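Search this forum
Enter keywords
Go

Weidemann wind-down: has anyone been paid out in full yet?
4 min read
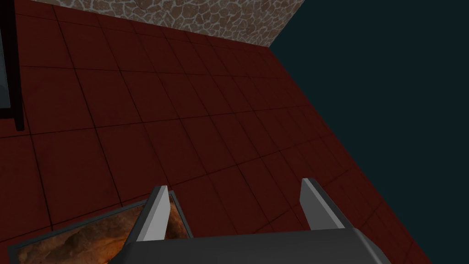 Dark red floor tiles from above, computer render

saltmarsh_lou wrote:

Got the second letter from the administrators of Weidemann on Wednesday. It says client accounts are being transferred to Rorkell "with no action required by the account holder" and that the cost of the transfer will be taken from client money before it moves. My share of the cost is $1,721.

I have an ordinary retirement account with them, three funds and a bit of cash. Nothing exotic. Can they really charge me for the privilege of being moved out of a firm that went under? The letter has a paragraph on the protection scheme and says eligible clients "should expect" to have the cost covered. Should expect doesn't sound like a promise to me.

Has anyone here had the money back, in their account, where they can see it?

penny_ante wrote:

Same letter, different number. Mine is lower but I only had the one fund.

I called the helpline. Forty minutes on hold and then a very polite young man read me the letter. When I asked who decides if I'm eligible he said the scheme does. When I asked if the scheme had decided yet he said he couldn't comment on individual cases. I said fine, comment on all of them, and he read me the paragraph again.

Dunmore Flats wrote:

I think people are getting worked up over something pretty routine. When an investment firm fails, the assets are held apart from the firm's own money. The administrator has to sort out who owns what, and that costs money. If you're a private client under the limit, the scheme pays the administrator directly and you never feel it. I went through this with a different firm years ago and lost nothing at all.

Lou, read page 4. I bet it says the deduction is shown "gross of any compensation."

saltmarsh_lou wrote:

Page 4 does say that. It also says the figure "may be revised upward." I notice they never print the one about it being revised downward.

gravelroad77 wrote:

Dunmore, with respect, "I lost nothing years ago with a different firm" is how half of us ended up at Weidemann. Somebody had a good experience somewhere else.

What bothers me is the Zereo notes. For anyone who wasn't in them, Weidemann sold a fixed-rate product called Zereo starting the February before last. It was supposed to pay out quarterly. It paid twice. The first letter lumped Zereo in with the funds as "client assets." The second letter doesn't mention it once. I went through it with a pencil.

If those notes were never held apart, they aren't client assets. They're a loan you made to a firm that is now broke, and you stand in line with the landlord.

Dunmore Flats wrote:

Zereo is a separate matter and I agree it looks bad. I was answering Lou, who says there are three funds and cash. Mixing up the two is how people get scared for no reason.

gravelroad77 wrote:

I'd say they have plenty of reason. Same directors, same office, same auditor signed off on both.

tallow wrote:

Posting for my mother, who doesn't do forums. She had 15 percent of her savings in Zereo and the rest in a bond fund. She was told on the phone when she bought it that it was "as safe as the fund." She wrote that down on the back of the brochure with the time of the call. Is that worth anything?

penny_ante wrote:

Keep the brochure. Don't mail the original to anyone. A note made at the time is worth more than what any of us remember now.

ledger_moth wrote:

I used to do back office work at a small brokerage (not this one), so take it as one person's view.

On the transfer: Rorkell taking the accounts is normal. Ask them for the fee schedule before the accounts land, in writing. The last time I watched one of these, the new firm kept the old fees for six months and then moved everyone to its own rates by way of a notice on the website. Leaving cost $128 per holding. People with eight or nine small holdings were stuck.

On the deduction: Dunmore is right about how it usually works. But "usually" depends on the scheme accepting the administrator's bill, and they can argue over it. In the meantime your statement shows the lower number.

On Zereo: look at the terms for who issued the notes. If it's Weidemann itself, gravelroad is right. If it's some other company, that's a different mess.

gravelroad77 wrote:

Just dug mine out. Issuer is Lirkisetti Holdings. I have never heard of Lirkisetti Holdings. The address is the same building as Weidemann, one floor up.

ledger_moth wrote:

Then find out if Lirkisetti is in administration too. If it isn't, somebody should be asking why it stopped paying.

Dunmore Flats wrote:

OK, that I didn't know. One floor up is not great.

I still don't think it touches Lou's funds.

quarterpast wrote:

I'm going to be the unpopular one. Zereo was offering nearly double what my credit union paid. At some point you have to ask where that comes from. I looked at it, couldn't work out what the money was being used for, and passed.

tallow wrote:

Good for you. My mother is 79 and was called at home four times.

quarterpast wrote:

Fair enough. I didn't mean her. If she was cold called, put that in the complaint, it matters more than the rate does.

harborlight_2 wrote:

Has anybody else had an email from a "recovery service" about this? It knew I was a Weidemann client and quoted my account type. They want $200 up front to "register" my claim and then a cut of whatever comes back.

penny_ante wrote:

Delete it. You can file with the scheme yourself for free. It's a long form but there's nothing hard in it.

ledger_moth wrote:

Before you delete it, forward it to the administrators and ask how an outside company got your details. I'd like to see that answer.

saltmarsh_lou wrote:

I got that email too. I thought it was from the administrators, it had the same blue stripe across the top. Came very close to paying.

gravelroad77 wrote:

So the client list is out. Wonderful. Is that in the "no action required" letter?

Dunmore Flats wrote:

We don't know it's the client list. Could be a former salesperson with a phone full of contacts.

gravelroad77 wrote:

And that would be better how?

saltmarsh_lou wrote:

Update from me. I wrote to Rorkell for the fee schedule like ledger_moth said. They sent a two-page PDF headed "indicative." Exit fees are listed as "to be confirmed." I've written back asking them to confirm.

I also asked the administrators three things: has the scheme accepted their bill, has any client been made whole so far, and can I move my account somewhere of my own choosing. They answered the third one. It's no, not until after the transfer.

penny_ante wrote:

They skipped the same question when I asked it. I'd assume the answer to "has any client been made whole" is no until someone shows up here with a statement.

Dunmore Flats wrote:

Or they haven't got to that stage yet. These things take months. I'll happily eat my words if the scheme doesn't pay, but I've yet to see anything in either letter that says it won't.

ledger_moth wrote:

Lou, ask them again and number the questions. Download every old statement while the Weidemann login still works, too. Mine went dark without notice in the one I worked on and clients spent a year asking for cost figures for their taxes.

tallow wrote:

Login is already down for my mother's Zereo page. The bond fund page still opens.

gravelroad77 wrote:

Mine's down as well. It was up this morning, I printed the balance at 9:40.

saltmarsh_lou wrote:

Saving everything tonight. Will post when Rorkell gets back to me about the exit fee.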